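About Momness

Momness is a small company for folding and caring of household textiles. We started with one table and the towels of two guest houses, and today we fold for hotels, bath houses and families who do not have the time. Our founder, Rungnapa Khunthong, learned the work from her aunt in the laundry room of the Pongsiri guest house, and many of our habits still come from that room.

We are six people. In October, our busiest month, almost 3,000 pieces pass over our tables. Every piece is laid flat first, smoothed with the hand from the middle to the outside, and only then folded. We work on pale wooden tables, which we wipe each morning at 7 before the first basket is opened.

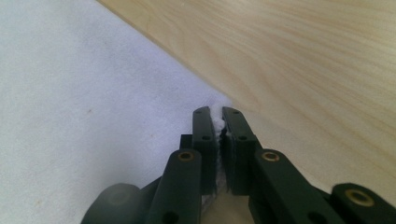 How do you fold a cloth so that it stays neat on the shelf?
Bring the two long edges to the middle, then fold once more so the edges are hidden inside. Press softly and put the closed side to the front.

White cloths are kept apart from colored ones from arrival until delivery. If we find a mark, we put the piece aside and ask the customer before we treat it. We do not use perfume. Some customers have asked us for it, but Rungnapa is quite strict in this matter.

Our second room, Plivau, opened for blankets and other large pieces. It has one long table, 109 inches, and two persons fold there together. Deliveries go out in the afternoon, and small orders from families are also welcome at the front door until 6.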